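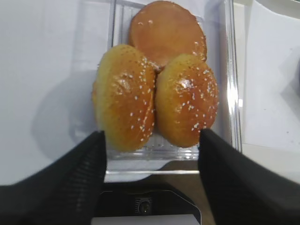

Wrist view, buns in the clear container. Thread on our small result from this winter (1/12)

2/12
The question was simple. When a robot must take one soft thing from a group of soft things that touch each other, should it decide where to grasp one time, before it moves, or should it decide again while the fingers go down? We tested both on bread.

3/12
Why buns: they are round, they are shiny, and they lie very close together. Look at the two with sesame, there is only a narrow dark line between them. For a person this line is enough. For our old method it was often not enough, and it marked two buns as one long object.

4/12
The old method (we call it "one look") takes a single view from high above, finds the objects, chooses a grasp and closes its eyes, so to say. The new one, Clarora, takes a new view from the wrist at 9 heights on the way down and corrects the position of the fingers each time.

5/12
Setup, for those who asked me last time: same arm, same two-finger gripper, same container for both methods. We ran 50 trials for each method, 100 in total. Before every trial the buns were put back by hand after a printed plan, so neither method received an easier arrangement.

6/12
A trial counted as good only if one bun was lifted, held for 20 seconds and put down with no visible dent. If a second bun came up together with the first, we counted a failure, even when it fell back into its place.

7/12
Result: "one look" had 20 failures in its 50 trials. Clarora had 9. I am happy with this, but please read the next posts before you share only this one.

8/12
Most of the 9 remaining failures come from the walls. Clear plastic is difficult for the camera. A bright reflection on the side wall can look like a real edge, and then the correction goes in the wrong direction – the finger arrives on the wall and pushes the whole container. "One look" had this problem too, but less, because it does not look from so near.

9/12
The flat half bun, with the cut face up, is another story. It has almost no height difference to use, and the domed buns hide a part of it. Clarora was trained mostly on domed shapes. I do not want to claim anything for flat pieces until we have a separate test.

10/12
The cost is time. Every new view needs a short stop, and the whole movement becomes slower. In a kitchen line this could matter a lot. In our room it does not, so we did not optimize it yet. Somebody asked if the stops can be removed completely. I think yes, but then the views are blurred and the method must learn this also.

11/12
Both methods were run with the Humari controller, no changes inside. The trial plan, the failure list with my notes, and the code for the correction step are in the Vetstead folder. The notes are in not very beautiful English, I apologize for this. If a number is not clear, write to me and I will check the log.

12/12
Next we will repeat the test with a container which is not transparent, to see how many wall failures disappear. After that, the flat pieces. If your group has tried wrist views with shiny food, I would like very much to compare – also if your result was bad.

Contact · © 2022 Vetstead · Back to top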